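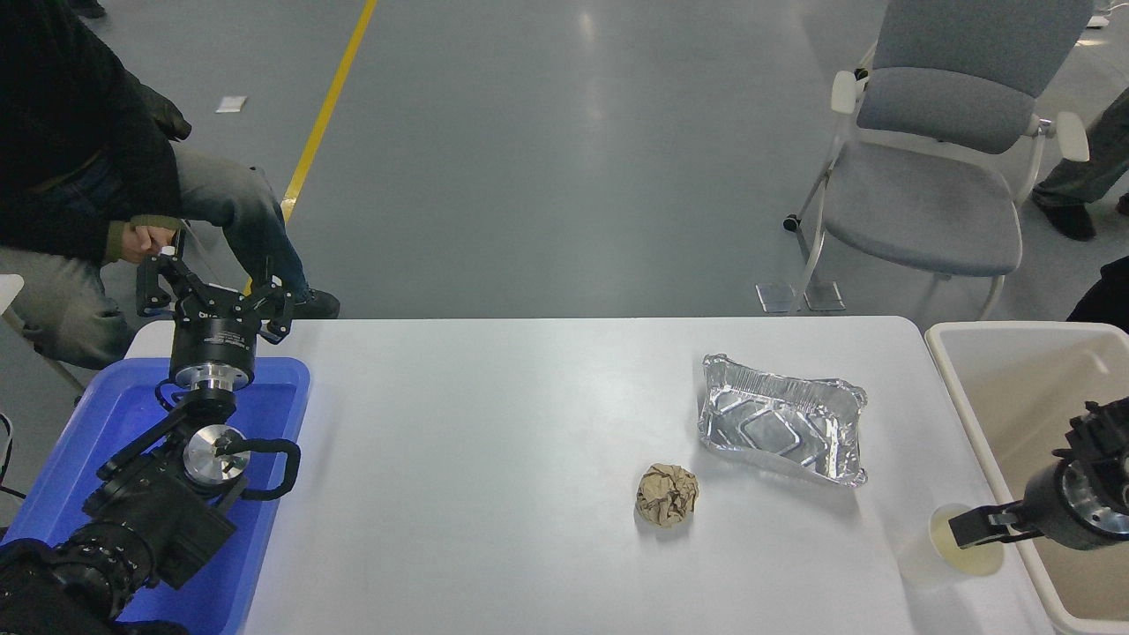 How to See a Big Painting Show Without Wearing Yourself Out

Print this page | E-mail to a friend

17/03/2021
By the Neka arts desk

I love a big retrospective. I love the fat catalog, the chatter in the first room, the moment when an early picture you'd never have guessed at suddenly makes the late ones click. What I don't love is the headache that used to hit me by room five, and it took me years of museum going to work out a way around it. So let me walk you through my method, which I tested most recently on the huge landscape show at the Sedgwick and have used for every large exhibition since I can remember!

Step 1. Walk the whole thing fast

Go in and keep walking. Don't read the labels, don't stop at the famous one, just go right through to the last room and let your eyes wander. You're getting a feel for the shape of the show - where it gets crowded, where the color changes, which wall made you slow down without meaning to. At the Sedgwick I got through all the rooms this way in the time most visitors spent on the opening text panel.

Check first that you're allowed to walk back through. Most places let you, but a few run a one-way route when they're busy. Ask at the door.

Step 2. Sit down

Find a bench and stay on it for a few minutes. Write down the pictures that stuck. You won't know their titles yet, so put "gray river, tiny boat" or "the angry pink one." My list is usually short and a bit embarrassing, and the best-known work is hardly ever on it.

Step 3. Pick 2 pictures

Yes, 2! A ticket can feel like a bill you have to work off, and I know how hard it is to pass by walls of good painting. Pick them anyway. I like one I enjoyed straight away and one that annoyed me, and the annoying one nearly always wins.

Step 4. Look for longer than feels normal

Give each picture ten full minutes. Start far back, across the room if you can, and look for the big light and dark areas. Squinting helps a lot here. Then move to a middle distance and follow the edges: which ones are crisp, which ones melt? Last, go as close as the guard will let you and look at how the paint was put on. Can you tell what went down first? Are there spots where the canvas shows through?

Somewhere in the fourth minute you'll get bored. Stay put. I was bored stiff in front of a plain brown field at the Fullum Gallery last May, and then I saw that the whole lower half had been scraped back and painted over in thin greens. I went home buzzing.

Step 5. Draw it, badly

Bring a pencil (most museums don't allow pens) and a small pad. Make a box the same shape as the picture and put in just the main lines. You don't need any skill for this. Drawing makes you decide where things are, and you'll find you had the horizon in the wrong place the whole time you were staring at it.

Step 6. Now read the label

Read it after looking, then look once more. Sometimes the label opens the picture right up, and sometimes you'll disagree with every word - both are great fun. The wall texts at the Jenow Museum are terrific for arguing with.

If you still have energy, pick another picture and go again from Step 4. If you don't, go get a coffee and flip through your pad while it's all fresh.

Print this page | E-mail to a friend

Search this site Enter keyword Go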